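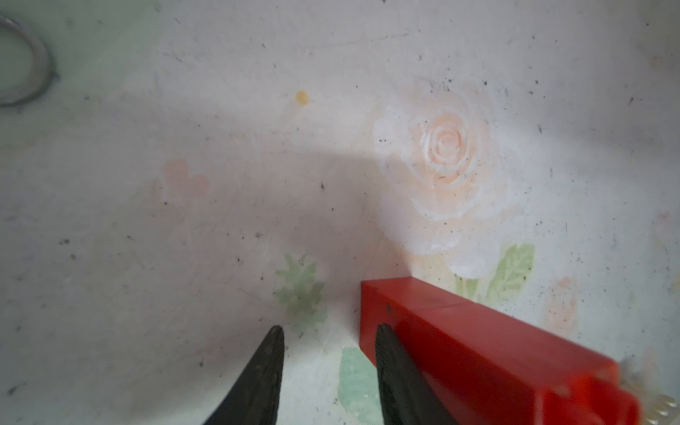

Red block, floral tabletop, and a fair amount of dust.

I have been trying to get rid of a storage unit since May. The unit is at Cludside, out past the tire place, and it holds what was left over when two households became one and neither of us would admit that the other person's bookcase was better. It was supposed to be for three months. I signed the papers standing up, and I should know by now that anything I sign standing up will go on for years.

What got me moving was the letter. Cludside writes the way a dentist's office writes, all cheer until the second paragraph, and the second paragraph said the monthly rate was going up to $157. I got out the old statements, which I keep in a folder marked "Misc. Good," and added up what I'd paid so far: $3,512. For that money I could have bought every single thing in there again, new, and had it delivered by men in matching shirts.

So I called to cancel. The man on the phone, Teemu Peltonen, was very nice and sounded as if he had been punished for something. He told me I could leave any time I wanted, provided the unit was "broom clean." I asked whether that meant clean enough to sweep or already swept. He put me on hold to find out. I ate a sandwich. He came back and said it was up to the site manager, who wasn't in.

My friend Golnar came with me the first time, on the grounds that she has no feelings about my stuff and owns a van. She's right on both counts. We rolled up the door of unit 276 and stood there for a bit. I had remembered furniture. There was some furniture. Mostly there were boxes in my own handwriting saying things like KITCHEN? and DESK (NOT DESK) and, on one very heavy one, ASK OONA.

I asked Oona. She said she had never seen the box in her life and please don't bring it over.

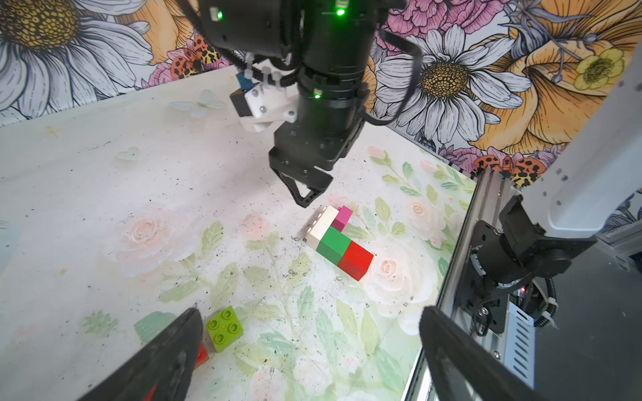

Golnar's system was three piles: keep, give away, dump. Mine turned out to need a fourth pile, which I called "keep for now" and she called "keep, but cowardly." Into it went a fondue set, a lamp with no inside, two tennis rackets from a period when I was dating someone who played tennis, and the instruction manual for a Pelkonen bread machine. The bread machine itself left us in my last apartment, with a smell. I still have trouble throwing out the manual. It has a very good section on rye.

By four in the afternoon we'd filled the van once and the unit looked exactly the same. I think it may be refilling from the back.

The giving away has been harder than I expected. The thrift store doesn't want bookcases. The other thrift store wants bookcases but only on mornings when I'm at work. I listed the worse bookcase (mine, fine, I've come around) online for free and got eleven messages, nine of them asking if it was still available and then going quiet forever when I said yes. One woman asked if I'd take less.

Esko took the rackets. He doesn't play either, but he says he's been meaning to start, and I recognized the look of a man about to store some rackets.

The second trip is next weekend, if Golnar's van passes its inspection and her mood holds. I've left a message for the site manager about the broom question. In the meantime I opened ASK OONA, and it's all phone books.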